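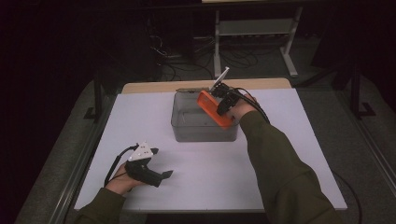

R. Valderrama

Devstead Hall, ground floor and kitchen. Safety walk-round, April. Started 8.15 in the morning, before the building opened.

**Exits and stairs**

- [x] Front doors open fully from inside
- [x] Side exit clear
- [ ] Rear exit — opens, but the bottom bolt sticks. Needs oil or a new bolt. Same comment last time.
- [x] Corridor to the rear exit measured at 900 mm, narrowest point
- [ ] Stair nosing loose on the third step. Taped for now.

**Fire equipment**

- [x] Extinguishers on brackets, pins in, gauges in the green
- [x] Fire blanket in kitchen
- [ ] Call point by the cloakroom has no key. Jurneck to bring one at the next service.
- [x] Emergency lights tested, all came on

**Electrical**

- [x] Kettle and urn leads sound
- [ ] Extension lead, tag 119 — outer sheath split near the plug. Taken out of use.
- [ ] Heater, tag 81, label out of date

**Kitchen and store**

- [x] Fridge at 4°C
- [ ] Store shelves overloaded at the top. Move paint tins to the floor.
- [x] First aid box complete, apart from small plasters

**Tables and chairs**

- [x] 48 stacking chairs checked, none cracked
- [x] Folding table legs lock

Nendari have the bolt and the stair nosing on their list. Lead to be replaced before the hall is next let.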